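Home | About | Programs | News | Contact

We use cookies to keep this site working and to see which pages people read. Accept | Settings

FOR IMMEDIATE RELEASE
06/11/2025

Magesa Opens Its Tray Library, With Free Drawer and Desk Organizers to Borrow

Magesa, the home organizing workshop on the second floor of the old Nemine building, is opening a tray library this month, and we could hardly be happier about it. Anyone with a junk drawer, a crowded desk or a kitchen counter that collects everything can come in, pick out a divided tray and take it home for 39 days at no charge. If it suits the drawer, keep it for the cost of materials. If it doesn't, bring it back and try another one.

The idea grew out of our spring drawer clinics, where people brought in the contents of a single drawer and sorted them at our long tables. We learned a lot from those afternoons! People rarely wanted more boxes. They wanted to know which box, and how big the sections should be, and they wanted to try it with their own keys and tape and batteries before spending anything.

"I had bought organizers for years and they were always wrong by half an inch," said Zulema Toledo, who runs the clinics and set up the library. "A section is too short for the scissors, or so wide that everything slides together again. So we thought, let people live with one for a while. Put your real stuff in it and see what happens by the end of the month."

The collection starts with 2873 trays in 9 sizes, from shallow ones made for a bathroom drawer up to deep ones that can hold pantry packets standing up. Many were made in our own shop from a pattern by Emmanuel Nzioka, and the rest came from Clesix, a local maker of drawer fittings that gave us its leftover stock when it moved to a smaller building. Each size has a letter on the shelf, and a paper template that you can take home first if you'd like to check the fit (please do, it saves a trip).

The most popular tray at the clinics was the square black one with three sections: two small ones stacked on the left and a tall one on the right. It works for the mix of things that land near a front door or at the end of a counter. Small round items go on the left, long items go on the right, and the sections are open enough to find a thing by feel when you're in a hurry.

Zulema's advice for the first week is to fill less than you think you should. Leave one section with nothing in it and wait. Something will turn up that needs a place – a spare key, a charger, the good pen – and you'll be glad the place is there. She also suggests keeping snacks in the tray if that's where people already reach for them, even if a snack has no business next to office supplies by the usual rules.
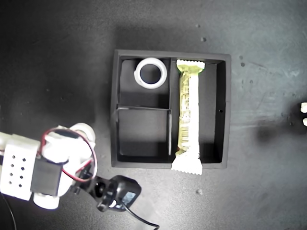

A white ring sits in the upper left section and a wrapped snack bar in the tall one, with its lower end resting over the tray wall. The lower left section is free.

Rowena Padilla wrote to us after the last clinic that she had given up on matching sets and now has a different tray in every kitchen drawer, and that her one request was for a longer section, as granola bars and birthday candles never seem to fit anything sold in a store. We've heard the same from others, and a longer version of the three-section tray is being cut now. It should be on the shelves before the end of June.

To borrow, bring something with your address on it and the inside measurements of your drawer: width, depth and height. You can take up to three trays at a time. Wash them in warm soapy water before you return them, and please don't put them in the dishwasher. Trays with a chip or a crack can come back too – we fix what we can and reuse the rest.

The library is open during regular workshop hours, and the entrance is on the parking lot side, up the ramp. Drawer clinics go on as before, with sign-up at the front desk.

Press contact: Kerubo Langat, Magesa front office

Recent news
- Spice shelf swap returns to the Nemine building
- Meson lends its table saw for the summer
- Notes from the spring drawer clinics
- How to measure a drawer that isn't square

Get our newsletter once a month. Enter your email to sign up.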